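Evening Study Helper, Susutcombe Adult Learning Centre

Part time, term time only
9 hours a week, evenings
Reference: 455
Closing date: end of May

We are looking for a study helper to join the evening team at Susutcombe. The post is open because Anežka Ševčík is moving to our day courses after the summer.

About the centre

Susutcombe Adult Learning Centre runs courses in English, maths and bookkeeping for people over 19. Last year 156 learners took a course with us. Most come in the evening, straight from work, and many have not sat in a classroom since they left school. We are on the upper floor of Drena House, above the post office. There is a lift.

What you will do

You will work alongside the tutor in 4 evening groups. The tutor plans and teaches the lesson. Your job is to sit with learners who need more time, go over a question again in different words, and help them keep their folders in order. You will also help new learners fill in the enrolment form, which is long, and mark the register on Kodik, our booking system. We will show you how to use it.

Pens, paper and calculators are supplied. Tea and coffee are free to staff and learners at the break, at half past seven.

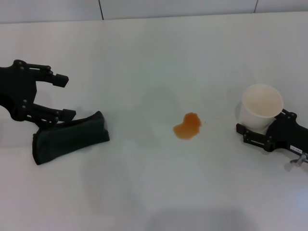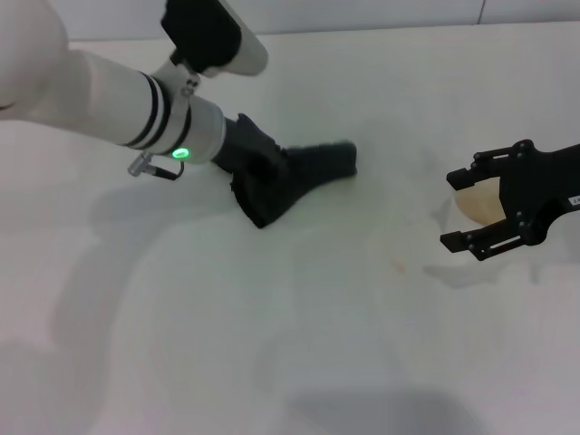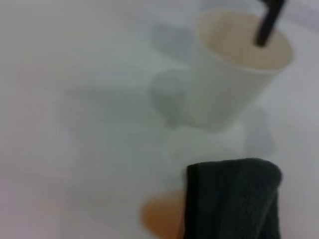 Asked what a new helper should know before the first evening, Jarmila Zelenák said it was mostly a matter of waiting. "People will get to the answer if you leave them a minute. I used to jump in too early, and they would stop trying. The fractions group taught me that." She added that the first two weeks are tiring and that it is worth eating before you come.

What we need from you

A good pass in English and maths at GCSE or the same level from another country. We can accept other proof if you were schooled abroad -- ask us.
Patience with adults who are unsure of themselves.
Clear handwriting.
Being free every evening the groups run, from six o'clock until a quarter past eight.

Experience of teaching is useful but not required. A second language would help, as several of our learners are new to English.

Pay and checks

The post is paid by the hour on the support staff scale, with holiday pay on top. You will need a criminal record check, which we pay for. There is a paid training evening before term starts, led by Tullio De Luca.

How to apply

Pick up a form from the front desk or ask for one by post. Please write the reference number at the top. We do not take CVs on their own. Tell us in your own words why you want the job -- one side of paper is plenty.

Interviews will be held in June at Drena House. You will be asked to explain a short maths question to one of the panel. Questions about the post should go to Norbert Bednárik at the centre, any afternoon after two.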